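Unit 7: Estimating Brick, Mortar and Patience
Introduction to Masonry, Evening Section
Handout revised Jul 18, 2019

7.0 Before you start

Bring a tape, a pencil and the worksheet from Unit 6. If you have lost the worksheet from Unit 6, the supply of spares is the same as it was last time you lost it. Phones may be used as calculators. They may not be used as levels, whatever the app store says.

By the end of the unit you should be able to look at a drawing of a plain wall and say how many bricks it wants, how much mortar goes between them, and how much of your weekend it will eat. The first two can be worked out on paper. The third is covered in 7.5, with limited success.

7.1 What a brick measures

A brick has two sizes. One is the size it is. The other is the size it takes up once it has mortar on it, and that is the one you use for estimating. Every year a good part of the class uses the first size, orders far too many bricks, and then builds a barbecue nobody wanted.

The standard modular brick takes up 8 inches along the wall and 2 2/3 inches up it, joint included. Three courses come to 8 inches. Learn that one by heart, as it gets you out of nearly all the arithmetic. If the wall is 16 inches high you have six courses and you didn't need to divide anything.

Soldier courses, rowlocks and anything else standing on its end or edge are figured separately. See the table at the back of your Mirnar workbook, and ignore the footnote, which is wrong.

7.2 Running bond

In running bond each brick sits over the joint between the two below it. The head joints never line up from one course to the next, and a load coming down on one brick gets shared between its neighbors. It's the bond you picture when somebody says "brick wall," and it's the pattern everyone reaches for when they want something to look like brick, including wallpaper, shower curtains and computer graphics.
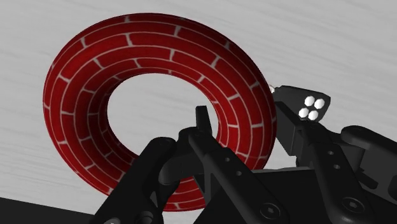 Fig. 7.1. Running bond on a ring. Don't bid on this one.

Flat walls are kinder. For a flat wall in running bond, the count goes like this:

Step 1. Multiply length by height, in feet. Write down the answer with its units. A number with no units is a rumor.

Step 2. Take out the openings. Doors and windows come off at full size. Vents, hose bibs and mail slots don't come off at all, because you will cut a brick to go around each of them and ruin one doing it.

Step 3. Multiply by the bricks per square foot. For modular brick this is 6.75.

Step 4. Add waste. The Jaslow price sheet suggests 5 percent. The Jaslow price sheet has never watched this class use a bolster chisel. Add 10.

Step 5. Round up to full straps or pallets, whichever the yard sells. They will not break a strap for you, and asking makes them sad.

7.3 Curves

Straight bricks can be laid to a curve. What changes is the head joint, which turns into a wedge, narrow on the inside face and wide on the outside. On a large radius hardly anyone sees it. On a small one the outside joints get so fat that you are more or less building with mortar and using brick for trim.

There are three ways out. You can use headers in place of stretchers, since the short face follows the curve better. You can cut the bricks to a taper, one at a time, while thinking about your choices. Or you can buy radial bricks, made for the job and priced by someone who knows you have no alternative.

For estimating, measure the curve along its outside face and count from there. If you measure the inside you will run short near the top, always late in the afternoon, always after the yard has closed. Draw the curve out at full size on the slab before you lay a thing. String and a nail will do.

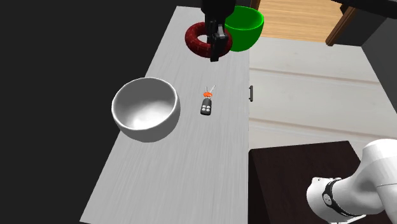 7.4 Mortar

Allow 7 bags of premixed masonry cement mortar per thousand brick for a first estimate, and then check the yield printed on the bag you really intend to buy, because bags come in different sizes. Students have turned in estimates this year using one brand's yield and another brand's price. The total was lovely and had no connection to the world.

Worked example. The garden wall in the Tekin drawing set needs 865 bricks after waste. That is 0.865 of a thousand. Multiply by 7 and you get 6.055 bags, so you buy 7. Yes, for the sake of 0.055 of a bag. You're welcome to buy 6 and see how the last course goes.

Mix only what you can use before it stiffens. You may add a little water once to bring back what has evaporated. After that it has stopped being mortar and started being landscaping. Keep the board damp and out of the sun, and don't leave the trowel standing in the bucket.

A word on joint thickness, while we're here. All the figures above assume a 3/8 inch joint. 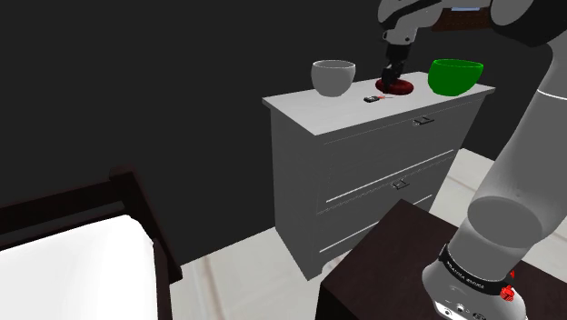
Go up to 1/2 inch and the wall takes fewer bricks and noticeably more mortar, and your three courses no longer come to 8 inches, so the window heads stop meeting the coursing. Make up a story pole, mark it from the drawing, and believe the pole over your own eye.

7.5 Time

The Broltel labor tables give output for a mason with a helper, good weather and materials stacked within reach. You have none of these. Take the table figure, halve it, and leave out the first morning entirely.

7.6 To hand in

Complete problems 1 through 16 in the workbook, leaving out 2, which has no answer in this edition. Show your area, your openings and your waste on separate lines. Final totals with no working get half marks even when they are right. Bring gloves next time; we start on corners.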